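Home | Days Out | Walks | Food | About | Contact

A Friday at the Dredgate mill open day

I'd been meaning to go to the Dredgate open day for years and always managed to be somewhere else in September. This time I booked the Friday off, made sandwiches and caught the early bus, which dropped me at the bottom of the hill with a queue already forming at the gate (and it wasn't even half past nine!).

If you don't know Dredgate, it's the old knitting mill by the river, all chimneys and small windows. Most of it is still working. They make cloth for sportswear on the ground floor and socks upstairs, and once a year they let people in to wander about and get in the way. Entry was £5, which includes a cup of tea and a biscuit. I had two biscuits and I don't regret it.

The tour starts in the yarn store, and I could happily have stayed there all morning. Cones of yarn stacked to the ceiling, every colour going, and that warm, slightly oily wool smell that took me straight back to my gran's airing cupboard. Our guide said there were 371 shades on the shelves and then spent ages trying to persuade us that two of the creams were different. I still can't see it.

After that you go through to the circular knitting machines. The noise! You get given foam earplugs and you do need them. The cloth comes down in a great long tube, and somebody has to slit it open and roll it before it goes off to be dyed. One of the machines is a Prekberg that has been running in the same corner since the mill changed hands, and the man looking after it was clearly very fond of it. He let a few of us feel the cloth straight off the needles. Softer than I'd expected, and a bit stretchy at the edges.

Dyeing was closed off for safety reasons so we only got to look through a window, which was a shame as it was the bit I'd most wanted to see. There was a display board about how they get a red to stay red after 200 washes. I read the whole thing and understood maybe half – it's mostly to do with temperature and not rushing the rinse.

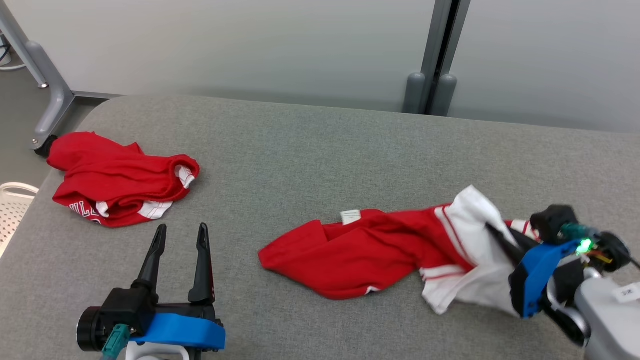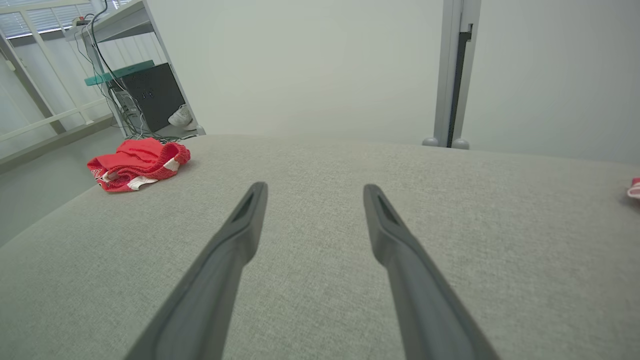

Page last changed: September, 4.15 pm

Lunch was in the old counting house, now called the Rengifo Rooms. You can buy soup and a roll there but I'd brought my sandwiches, and they were very nice about me eating them at one of the outside tables. Lovely view of the weir. If you've got children with you, there's a patch of grass round the back where they can run about, and I'd say bring a ball.

In the afternoon I did the sock floor. I'm afraid I'd thought socks would be dull, and I was quite wrong. Each machine is hardly bigger than a dustbin and spits a sock out of the side through a tube, toe still open, and they pile up in a basket like something from a cartoon. Closing the toes is a separate job, done at a long bench by people whose hands move so fast I couldn't follow. One lady offered me a go. It took me ages and my toe had a hole in it, but I was allowed to keep it!

The shop is at the end, obviously. Seconds are in bins by the door and you need to get in there before 2 if you want anything in a sensible size. I came away with a grey jumper from the Ultero range (a tiny pull on one sleeve, you'd never notice) and four pairs of walking socks. Card payments were down for a while so do take some cash.

A few practical bits. The stairs to the sock floor are steep and there's no lift, though the ground floor is all on the level. The toilets are across the yard. Parking looked dreadful, with cars backed up to the bridge by eleven, so I'd go by bus again. The last one back goes at ten to six and it was packed, everybody clutching carrier bags.

I wore my new socks home.

Shared 5 times | 2 comments

You might also like
- The canal path in the rain
- A pottery open day, and what I broke
- Three garden centres with decent scones
- Market day by bus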